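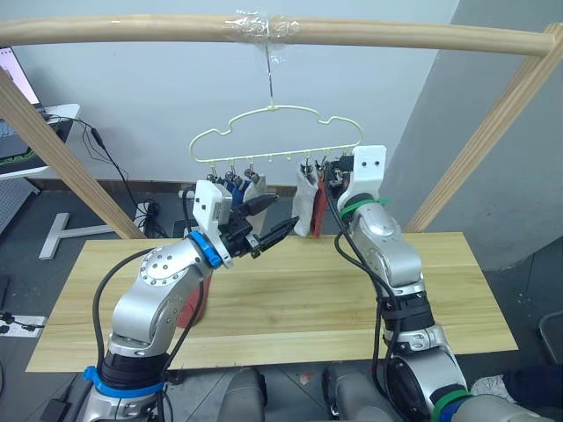 Friday – Štěpánka Mikuš

Print | E-mail this entry

Dye tests on the Krajčí wool, second batch. Swatches went into the bath at 74 degrees and stayed there 41 minutes, same as the first batch, but with 3 percent alum instead of the higher dose. Drying is still the slow part. I want the swatches hung by one corner from small metal clips, the way the socks hang from the cloud-shaped hanger, dark red next to white, with a few loops left empty in the middle. On the flat rack the last set picked up a tide line along the lower edge and I could not get a fair reading off it.

Madder came out browner than I wanted. I suspect the water – the Wurano filter is overdue and the kettle has scale in it again. Will repeat with bottled water before blaming the root. Weld was fine, a clean yellow, no change from last time.

12 swatches labeled and put in the Mirkodano folder. Number 9 has no mordant note. I think it was the plain control but have marked it with a question mark.

To do: order alum from Finditz, rinse the big pot twice, find the other thermometer. Lightfastness strips go in the south window and stay until December.

This site uses cookies. By continuing to browse you accept our cookie policy.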